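# 島の教区簿冊をめくる夜

最初の一行が読めたときのことを、いまでもよく覚えている。「Abílio、Manuelの子」。たったそれだけの文字列に四十分かかった。十九世紀のポルトガル語の筆記体は、慣れない目には波の線にしか見えない。それがある瞬間、ふっと名前になる。あの感覚を一度味わうと、もう戻れない!

アゾレス諸島の家系調査が、いま面白い。きっかけは人それぞれだ。祖父が捕鯨船に乗っていた人、ブラジルの親戚から古い手紙を受け取った人、苗字の綴りが気になって仕方がない人。私の場合は、亡くなった大叔母の聖書に挟まっていた洗礼証明の写しだった。村の名は滲んで半分しか残っておらず、司祭の署名だけがやけに立派だった。

## まず教区を決める

島の調査では、苗字から入ると迷子になる。同じ姓が隣の谷にも、そのまた隣の谷にもいるし、兄弟で違う姓を名乗っていることさえある。母方の姓をとる娘、代父の姓をもらう息子、洗礼名に聖人の名を足してそれを姓にしてしまう人。日本の戸籍に慣れた身には、はじめは途方もなく自由に見える。

だから手がかりは土地になる。どの教会で洗礼を受けたか。それさえ分かれば、洗礼、婚姻、埋葬の三種類の簿冊を行き来しながら、一家の姿が少しずつ浮かんでくる。婚姻の記録には両親の名と出身教区が書かれていることが多く、一世代さかのぼる足場としてはこれが一番頼もしい。私はいつも婚姻から始めて、見つかった夫婦の子どもの洗礼へ降り、それから親の婚姻へ登る。降りて、登って、また降りる。島の坂道みたいなものだ。

この歩き方を教えてくれたのが、調査仲間の集まり「Sata」だった。月に一度、画面越しに集まって、読めない行を持ち寄る。誰かが司祭の癖字を一覧にしてくれていて、これがもう宝物である。大文字のFとJの見分け、行末で縮められた「Maria」、インクが裏に抜けた頁の読み方。一人で唸っていた夜はなんだったのかと思うほど、話が早い。

## 索引という贈り物

うれしいことに、道具も揃ってきた。Sataの有志が使っている索引作成ソフトが「Holico」で、簿冊の画像の横に入力欄が並び、姓の綴りの揺れをまとめて検索できる。SouzaもSousaもSoisaも一度に引けるのだから、これには声が出た。もうひとつ「Srour」という名の写本用の辞書も重宝している。職業や病名の古い言い回しを引くためのもので、埋葬簿を読むときは開きっぱなしだ。

ある教区の婚姻簿だけで、索引には875件が入った。洗礼簿のほうは2,000件を超えたところで、まだ終わりが見えない。終わりが見えないのに、みんな機嫌がいい。自分の先祖が一人も出てこない村の頁を、何か月も打ち込んでいる人までいる。
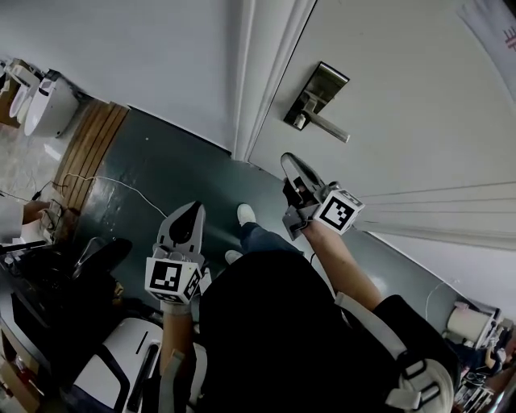 Abílio Amaralは、索引だけで満足してはもったいないと言う。索引に載るのは名前と日付で、欄外の書き込みは落ちてしまう。その欄外に、のちの結婚相手や渡航先、ときには司祭の愚痴まで書いてあるのだから、見つけたら必ず元の頁を開いてほしい、と。

まったくその通りで、私の大叔母の謎もまさに欄外で解けた。彼女の父の洗礼記録の脇に、別の筆跡で小さく「Brusel」とあったのだ。最初は地名だと思い込み、ブリュッセルへ渡ったのかと地図を広げて大騒ぎした。ところが同じ語が、同じ簿冊の87葉に、今度は畑の名として出てくる。村はずれの一区画の呼び名だったらしい。つまり彼はベルギーには行かず、教会から坂を下りた畑のそばに住んでいた。がっかりしたかと聞かれれば、とんでもない。畑の名前が分かる先祖なんて、そういるものではない。

## 名前の継がれ方

読み進めるうちに楽しくなるのが、名づけの癖だ。幼くして亡くなった子の名を、次に生まれた子がもらう。だから同じ夫婦に二人の「José」がいても、写し間違いとは限らない。埋葬簿を確かめると、その間に短い一行がある。こういう行に出会うと、しばらく手が止まる。

代父母の欄も見逃せない。私は長いあいだ、ここを飛ばして読んでいた。Salvador Barrosの作った家系図を見て考えを改めた。彼の図には、血縁の実線のほかに、代父母を結ぶ点線が縦横に走っている。八人きょうだいの代父を全部たどると、隣の教区から来た一家との付き合いが浮き上がり、そこから二代あとの結婚の理由まで見えてくるのだ。美しい図だった。さっそく真似をしたら、うちの図は点線だらけになって食卓からはみ出した。

移民の記録とのつき合わせも、これまた楽しい。旅券の申請書には身長や目の色が書かれていることがあって、名前だけだった人が急に顔を持ちはじめる。年齢はあまり信用しないほうがいい。五歳くらいは平気でずれる。署名の代わりに十字が引いてあることも多いが、その十字にも筆圧や傾きがあって、私はつい見入ってしまう。

## これから始める人へ

用意するものは、家に残る紙を全部。裏に走り書きのある写真、葬儀のカード、封筒だけの手紙。封筒は捨てないでほしい、消印が教区を教えてくれることがある。年上の親戚がいるなら、早めに電話を。質問は「先祖は誰か」より「おばあさんはどの教会に通っていたか」のほうが、ずっとよく返ってくる。

それから、読めた行も読めなかった行も、簿冊の番号と葉の番号を必ず書き留めること。私はこれを怠って、一度見つけた婚姻をもう一度探すのに冬を半分使った。

Sataの次の読み会は十二月で、題材は十八世紀の埋葬簿に決まった。インクの状態がかなり悪いと聞いている。いまから待ちきれず、予習用の頁を毎晩一枚ずつ開いているのだが、昨夜ようやく、三行目の寡婦の名がCatarinaだと分かった。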